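**Week 6 - Bench surfaces and where the tall things go**

Handout for the Wevdale evening group. Diễm Lâm is taking the first hour, Vinh Cao the second, and whoever arrives last gets the wobbly stool.

Last week we covered drawers, to general grief. Tonight is the utensil stand, an object most households buy with great optimism and then park in front of the kettle.

Terms you'll need:

- **Footprint** - what the base covers
- **Reach** - what the hanging tools cover once they're on and swinging
- **Dead ground** - the bit behind, where crumbs retire
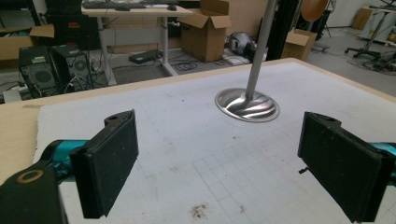

Placement comes before loading. Beginners hang everything first and then shuffle the whole jangling lot about the bench, which is how Grarnport lost a gravy boat. Mark out your working area, then put the bare stand down in it. A white board with a faint printed grid, like the one under the round silver base, makes the footprint easy to judge, and also shows every smudge and crumb of dirt you bring to it. Wipe it if that bothers you. Thư Trương says it should bother you.

Check three things before going on:

1. Base flat, no rocking.
2. Pole clear of shelves and cupboard doors.
3. Room to get a hand in from the side you normally stand on.
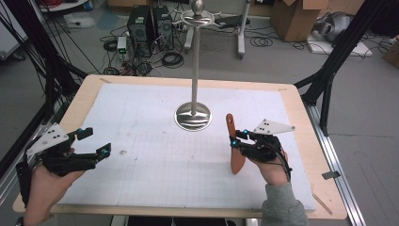 Loading is slower than it looks. Start with the tool you use most and give it the hook nearest you. Long handles go opposite each other so the weight stays even. Ladles are heavier than they let on.

Yusri Pillai's rule is that anything not used since February goes in a drawer. We have all seen Yusri's drawer.

**For Tuesday:** sketch your own bench, footprint and reach both marked. Colour is optional. Late sketches go to Vinh, who will sigh.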